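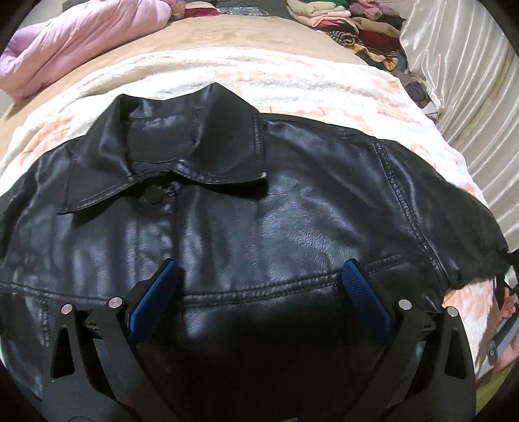

Grippers come to returns

December 2024

Those of you on the ground floor at Puvholm will have noticed that the returns team has started handling clothes with hand-held grippers instead of their fingers. This is the Dedik project, and as several people have asked me on the stairs whether we are all being replaced by barbecue tongs, I promised to write something down.

The plan is simple enough on paper. Folders spend part of each shift working with the gripper, the recordings go to Rellari, and Rellari uses them to teach a robot arm to fold. The arm is due in July. It has so far been described to us as "very promising" by everyone who has never had to fold a jacket.

Jackets are the trouble. A T-shirt lies where you put it. A faux-leather jacket wrinkles, slides and bunches at the hem, and has to be pressed flat at the chest before you can think about the sleeves. Ernő Bognár, who has folded for us longer than the building has had heating, does one by hand in 40 seconds. With the gripper he takes a good deal longer and says things that Rellari has asked him not to say near the microphone.

What changes for you: gripper time is paid at the normal rate and doesn't count towards your hourly target. That took three meetings, so please enjoy it. We have sent off 2046 recordings and the agreed total is 2545, after which the grippers go back in their box until someone thinks of a new use for them.

Wrists have been the main complaint. Máté Simon has moved the swap-over to every half hour, and you can ask for a break before then without filling in the form. (There was a form. It has gone.)

As for jobs, the written promise is that no folding posts go before the arm has passed 100 jackets in a row, checked by our own people. Ernő has offered to do the checking. He has also asked if he may choose the jackets, and management is thinking about it.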